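Town Government > Resident Help > Frequently Asked Questions

How the Office of the Town Manager Works in Lurnstead

July, by Levente Fülöp, Office of the Town Clerk
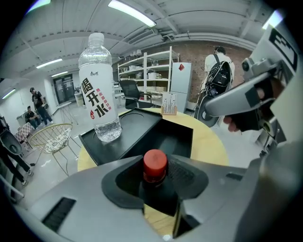 Ever since Lurnstead voted to hire a town manager, people have been stopping by the clerk's window with very good questions, and I've tried to gather the ones I hear most often and answer them at the length they deserve (my family will tell you that's a generous length). If you'd like to talk any of it over in person, please come to one of our evening drop-ins, which start at 6:30 p.m. They are informal. We sit down at a round table, the light wood kind with a pale yellow top, and you're welcome to bring your papers, your neighbor and as many follow-up questions as you like.

Who is in charge now, the mayor or the manager?

The elected council is, and the mayor is a member of it. The council sets policy, passes the budget and hires the manager. The manager then runs the departments day to day. So if you want the leaf pickup rules changed, talk to your council member, and if the truck skipped your street, call the manager's office. People mix these up all the time and we'll happily point you the right way.

How is the manager chosen?

The council advertises the job, interviews the finalists in open session and then votes. Four of the five members have to agree. We had 16 applicants the first time, a good many of them from out of state, and I was tickled that so many people had taken the trouble to read up on us.

Who picks the department heads?

The manager nominates them and the council confirms them by a simple majority. Before the charter change, department heads were hired by the council directly, and they stayed until they retired or moved away. Now each one signs an agreement for 3 years, which can be renewed. The police chief and the fire chief come under the same rule. I do not! The clerk is still appointed by the council alone, and so is the town attorney.

What happens if a department head does a poor job?

There is a written review every spring. The manager writes it, the department head may add a reply, and a summary goes to the council. If things have gone badly wrong, the manager can suspend the person right away, but a dismissal has to be reported at the next public meeting along with the general reason for it. Medical and family matters stay private, as they should.

Can I read the reviews?

You can read the summaries. They're kept in the binder at my window and at the Pledley branch library, and you don't have to give a reason for asking. The full reviews are personnel records and we can't release them.

How do I file a complaint about a town official?

Use the blue form, or write a plain letter if you prefer. Tell us what happened, when, and what you'd like done about it – that last part gets left out a lot, and it really does help. You should get a written answer within thirty days. Complaints about the manager go straight to the council, and complaints about a council member go to the ethics officer in the county seat.

Was there a vote on all this?

There was, and it was a close one. The charter change passed by 436 votes, with over 3,000 ballots cast. Some of you were against it and have told me so, very politely for the most part. The charter calls for the whole arrangement to be looked at again after the third budget, with public hearings in each ward, so please hang on to your notes.

Do the Jellano and Vida neighborhoods come under the same rules?

Yes, both of them. Jellano still has its own water board, which is elected separately and doesn't answer to the manager. Vida gave up its separate road district some time ago, so road questions from there come to us now – the old phone number still rings somewhere, I'm told, but please don't use it.

Filed under: Charter, Town Manager, Your Council

Contact the Clerk | © Town of Lurnstead | Back to top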